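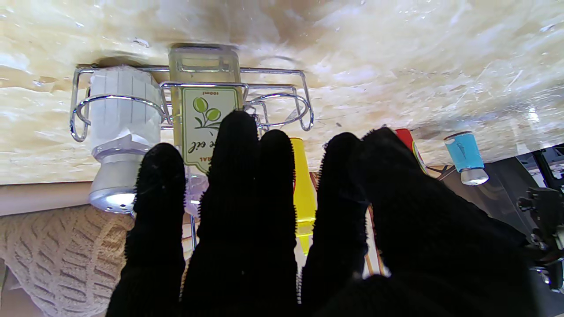

Duravico Opens Its First Kitchen Surfaces Showroom in Steltis

STELTIS, 10 October 2020 – Duravico, a supplier of stone surfaces for homes and small restaurants, has opened its first public showroom in the old grain market of Steltis. Until now the company sold only through kitchen builders, and private customers had to choose their countertop from small sample pieces.

The showroom presents 175 stones, among them 14 marbles in cream, beige and ivory tones. Full slabs stand along the north wall, where visitors can look at them in daylight. Two complete kitchens were also built inside, so that customers can see how a surface looks together with a sink, a stove and the usual small things of daily cooking.

"A small sample does not show the veins of the stone," the company said in a statement. "Our customers often asked us to see the whole slab before they pay for it. Now they can come, touch it and take their time."

The work on the building began in August and was carried out by the local firm Issahaku. The original brick floor was kept, and the loading door to the street was replaced with a large window. Duravico employs 13 people at the new address – measuring, cutting and installation are still organized from the workshop in Skumar.

Together with the opening, the company starts a care service for older marble countertops. A technician visits the home, cleans and seals the surface, and repairs small chips at the edges. The service is offered in Steltis and Skumar, also for countertops which were bought from another supplier. The price depends on the size of the surface and is confirmed in writing before the visit.

Visits to the showroom are free of charge. To keep the number of guests low, an appointment is necessary and can be made by telephone or at the workshop counter. Customers are asked to bring a simple drawing of their kitchen with the measurements.

Press contact: Duravico, Showroom Office, Old Grain Market, Steltis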